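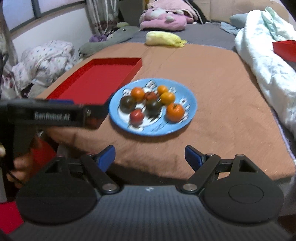 Julio de 2023. Cuaderno del montaje

Sigo con las pinzas de mano en el dormitorio, porque la mesa del taller está llena de piezas del otro proyecto. La manta naranja hace de superficie. Es blanda y cede un poco al apoyar, así que cualquier cosa que funcione ahí debería funcionar en la mesa.

Ejercicio: pasar los tomates del plato azul a la caja roja, de uno en uno, con las dos pinzas abiertas al empezar. En la carpeta lo he llamado Skinner y lo dejo así. El montaje entero sigue siendo Ziltby.

Ajustes antes de empezar:
Apreté los tornillos de las articulaciones. El del lado izquierdo tenía juego otra vez.
Limpié las almohadillas azules con un paño seco. Con polvo de la manta pierden agarre.
Puse a cero la apertura. La lectura en reposo era de 16 y la dejé como referencia.

Los tomates grandes van bien. Los oscuros también, aunque hay que entrar desde más arriba. Lo que me cuesta es lo pequeño y ovalado. Si una almohadilla llega antes que la otra, la pieza gira y se va hacia un lado. Probé a cerrar despacio hasta tocar y luego apretar un poco más, con el límite en 600. De momento me quedo con ese valor. 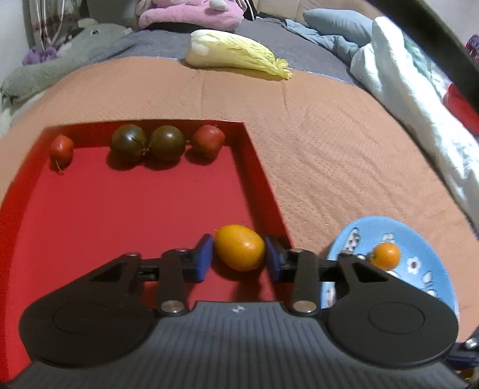
También tengo que vigilar las paredes de la caja. Cerca de la pared derecha queda poco sitio para abrir los dedos y acabo soltando desde más altura de la que quiero. Mañana muevo la caja un palmo a la izquierda – o giro el plato, que es menos trabajo.

El registro de la sesión ocupa 3253 líneas. Lo he guardado con el nombre Dravivus-68 y una copia en el disco viejo. Falta revisar las marcas de tiempo, que en la sesión anterior salieron desplazadas.

Pendiente: pedir a Oteck otro juego de almohadillas, de las mismas. Si tardan, recorto unas de goma. El brazo fijo lo dejo para octubre, antes no tengo sitio donde atornillarlo.

Apagué todo a la hora de cenar y puse las baterías a cargar en el pasillo.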